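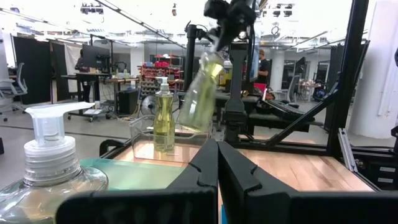

Refilling the soap at Werndale

The small soap bottles for the washrooms and the kitchen at Werndale are filled from bigger ones, and this page is a record of how the job is set out. It is kept with the other gallery pages so that anyone on the soap round can look it up. The job is usually done on a Sunday, when the building is quiet and the tables are free.

The picture at the top of the page shows the filling table. The large clear pump bottle is at the front on the left, with its white pump head and ribbed screw cap. Further back there is a slim bottle of yellow-green dish soap by the clear plastic bin, and another clear bottle is held at a slant over the table. The mat on the left is a teal-green one.

Notes on the bottles

Clear bottles are easier to work with than coloured ones – the level shows from across the table. Stop a little below the shoulder, or the pump tube pushes soap out over the neck when it goes back in.

Dish soap is slow to pour. Tilt the bottle and leave it, and wipe the neck before the cap goes on.

Where the soap goes

There are 12 bottles on the full round. The kitchen at Brerkico takes nine of them and the rest go to room 404.

Pump heads from the Arier bottles do not fit the Sandoval ones, as the thread is different. Spare heads are in the drawer marked 1395. Rinse them in warm water before use and put any cracked ones in the bin by the door.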